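The Trouble With "Folded"
Robot makers want a standard for laundry. They should start by saying what counts.

September 2024

The draft runs to 285 pages, and I have read more of it than I would wish on anyone. Drultik, the trade group behind it, wants one set of rules for testing robots that handle clothes. Makers would run the same trials, report the same numbers and stop grading their own homework. Fine. I'm for that.

Then you get to section 8, where the draft defines a successful fold. The garment must be "in a presentable state." Presentable to whom? My mother and my college roommate would have given you very different answers.

Cloth is a miserable thing to write rules for. A metal bracket has the same shape every time you pick it up. A shirt has a new one whenever you let go of it, and the draft has almost nothing to say about how it should be lying when the clock starts. 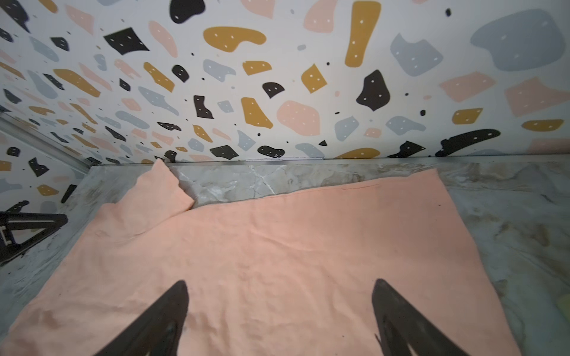
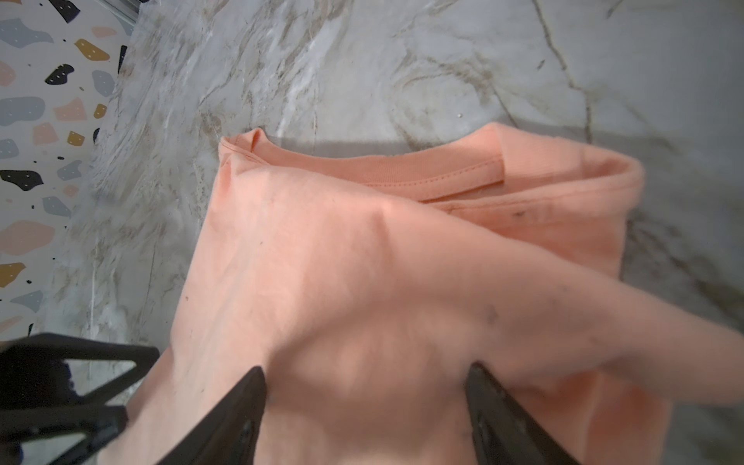
Gautam, which sells a folding arm to hotels, claims 2400 trials without a dropped garment. I asked how many began with the shirt already laid flat. The company said its starting conditions were "representative." I asked for the list and am still waiting.

Jineck at least publishes its failures, including the ones where a person stepped in to straighten a sleeve. Under the draft, that kind of help doesn't have to be reported if it takes less than 3 seconds. You can do a lot to a T-shirt in that time. I tried it on my kitchen table and got both sleeves tucked under.

The test shop in Denthorpe that ran the pilot asked for two changes: a fixed way of crumpling the garment before each run, and a rule that every touch by a human hand goes in the log. Both would be cheap. Drultik filed them under "future work."

Members vote in October. If the draft passes as written, expect a sticker on the box, and ask whoever is selling the box what the shirt looked like before the robot got to it.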